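Revising the Width Estimator: Notes on a Month of Tooling Work

Posted in October by Killian Fleury
Filed under: perception, tooling

The gripper width estimator used in the Heno pipeline has been replaced. The previous version had been in service for longer than was intended, and its shortcomings had become familiar enough that most users had stopped reporting them. I set out below what was changed, what was left alone, and which questions remain open for the next release.

The estimator has a modest job. Given a single image from the camera on the hand-held tool, it must state how far apart the two fingers are. That number is stored with every recorded step and later becomes the opening command that the policy learns to issue. An error of a few millimeters at this stage is carried forward into training without any warning, and it is usually noticed only when a trained policy closes too early on a thin object.

The old estimator looked for the two dark pads directly. It separated them from the background by brightness, fitted a line to the inner face of each, and measured the distance between the lines. On a pale tabletop the method performed well. It performed poorly whenever one of the pads passed in front of something dark, such as a deep shadow or the inside of a basket, where the boundary between pad and background was weak and the fitted line would drift outward.

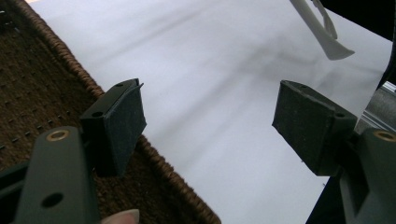
The new estimator, which we have named Amine, relies on the finger geometry instead. It carries a small model of each finger, including the outline of the pad holder and the positions of the holes, and it searches for the pose of each finger that best explains the image. The left and right fingers are solved separately and then reconciled, as the mechanism requires them to move together. When the two solutions disagree by more than 5 percent, the frame is flagged and the width is filled in from its neighbors.

Two consequences of this design deserve mention. First, calibration is now required whenever a finger is replaced. The procedure takes around 10 minutes and is described in the Ilcombe setup notes. Second, the estimator is slower. Processing is done after recording, so the delay does not affect collection, but overnight jobs should be scheduled with this in mind.

Results on our own test recordings have been encouraging. Of the seven recordings that the old version handled worst, five now pass the consistency check without manual correction. The remaining two contain long stretches in which one finger is largely hidden behind a held object. I do not believe that a single-image method can settle those cases, and I would advise against adjusting the threshold to make them pass.

Changes to the Masson viewer accompany this release. The estimated finger outlines may now be drawn over the recording, and flagged frames are marked along the timeline. Reviewers had asked for this on several occasions — I regret that it was not done sooner. The export format has not changed, and existing training scripts should run as before. Recordings processed with the old estimator will not be converted automatically. Those who wish to reprocess them should keep the original width values in a separate column until the comparison has been reviewed.

The next item of work is smoothing over time. At present each frame is solved almost independently, and the resulting width signal shows a slight jitter when the fingers are held still. A simple filter removes it but also delays the moment of closing, which is the part of the signal that matters most to the controller. I am testing a version that smooths only when both fingers are judged to be at rest, and I expect to report on it once the reprocessing is complete.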